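Household and Shop-Floor Chores: A Picture Page

Edwood Institute for Applied Automation
Manual Tasks Program

The question most often put to the Institute by visitors, employers and members of the public is a simple one: can a machine do the chores yet? The Manual Tasks Program was set up to give a fair answer. It studies ordinary work of the kind done in kitchens, laundry rooms, stock rooms and small repair shops, and it records how far current robot arms are able to carry that work through without help.

The program is directed by Subira Gachanja. Trials are planned and scored by Peninah Lyimo and her staff at the Gikham workshop, where the household and shop-floor stations share one long hall. In the period covered by this page, the program logged 3,672 attempts across 32 separate chores. An attempt is scored as complete only when the job is finished to the standard a paying customer or a member of the household would accept. Partial work is recorded separately.

The results are uneven. Moving rigid objects of known size from one place to another is now dependable at most stations. Folding, wiping and sorting by touch remain slow, and a person working at a normal pace will usually finish well ahead of the arm. The greatest difficulty lies with items that are worn, shiny or see-through. Clear plastic is a frequent cause of failed attempts, as the arm's cameras may read the surface beneath the part and miss the part itself. Glare and old scratches add to the problem.

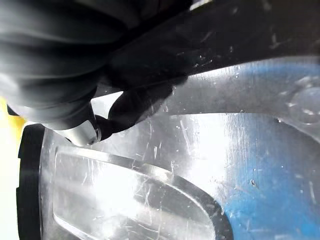

For this reason the program does not limit its trials to new goods. Parts and containers that have seen years of use are kept in the test set, and staff are asked not to polish or replace them between sessions. A method that succeeds only with fresh stock from the carton is of limited value to a repair shop or a family kitchen. The Bakilana test set, adopted by the program in February, was assembled with this point in mind and contains about 80 used items.

Grip is the second concern. A flat, hard piece offers few places to hold, and a finger that presses too firmly may push it along the bench. Too light a touch and the piece slips. Human workers settle this by feel, often without looking down. The Tostico control software, used at all stations since the program's second year, allows the arm to adjust its force during contact. Staff report fewer dropped parts as a result, although the change has also made each attempt longer.

Supervision should also be mentioned. At present every station has a trained operator within reach of the stop control, and one operator may watch no more than two arms. Employers who ask about cost are advised to include this time in their estimates. The Institute does not recommend unattended use of any arm for the chores listed in the program at this stage — including those with high completion scores.

The current position may be stated as follows. A machine can assist with a number of household and shop-floor chores under supervision, and can complete several of them alone when the items are familiar. It cannot yet be handed a mixed pile of used articles and left to deal with it.

The next series will add 3,000 attempts, most of them with clear or reflective items. Requests to visit the Gikham workshop should be addressed to the program office in writing. Groups are received in the morning only.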